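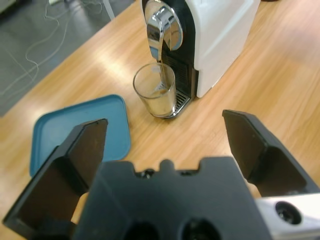
How to run a robot coffee demo on open day

By Darius Dumitrescu
21 December 2025

Visitors to the Oridham workshop will walk past 300 hours of careful calibration to watch an arm make coffee. Accept this early and plan for it.

1. Use a capsule machine. It has one lever and very few opinions. Our first attempt, in June, involved a bean grinder, and Saimi Pelkonen still won't discuss it.

2. Pick a clear glass. People at the back want to see the coffee going in, and a mug gives them nothing to look at. Short and straight-sided is easiest to grip.

3. Put the glass under the spout before you start the pour. Write this on the checklist anyway.

4. Keep the fingers open and well back while the coffee runs. A child will ask why the robot has stopped. Say it is waiting, like everyone else.

5. When the stream ends, let the last drips fall. Close slowly, lift straight up, then move sideways. We run the lift at a speed Saimi calls "funeral."

6. Set the glass down on the visitors' side of the table and open the fingers fully before backing away. Half open takes the glass with you.

7. Refill the water tank every 4 cups. Empty the used capsules while you're there.

Keep 2 people on the stand, one at the stop button and one to answer whether it does cappuccino. It does not.

Contact: Oridham Workshop, open day desk | © 2025 Oridham | Back to top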